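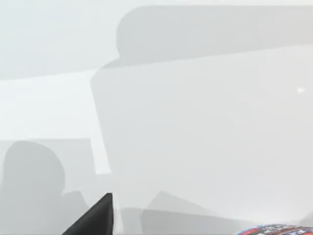

Why does the upstairs radiator stay cold when the boiler is running?
Most likely trapped air, or the lockshield valve has been shut too far. Bleed it first, then try the valve a quarter turn.

Ticket 155, Hurncombe office, back bedroom rad. Logged by Elīna Paju

Bled it twice, only a bit of air came out. Pressure fell after so topped up on the filling loop. Still cold at the bottom, top lukewarm. Thermostat head is a Sulleo, turned to 4, no change.

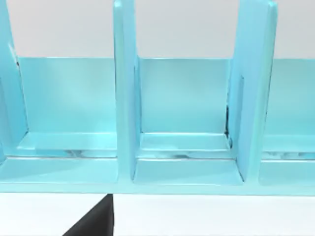

Took the head off next. Pin was stuck down. Tapped it with a spanner handle, bit of spray, came up on the third go. Pipe got hot after about 2 minutes, rad itself slower. Downstairs ones fine throughout so not the pump imo.

Reply, Jalen Mercado
Dont pull the pin with pliers if it sticks again, it can come right out. Had the same in August at Pruitt. Is the lockshield fully open?
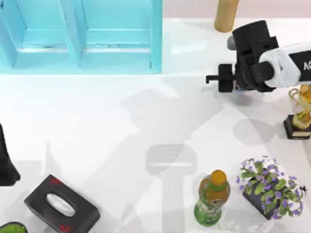
Was nearly shut. Opened it half a turn, hot right accross now. Left the head on 3 overnight. New valve body ordered from Nillow anyway, will fit when the system is next drained. Keeping ticket open till then.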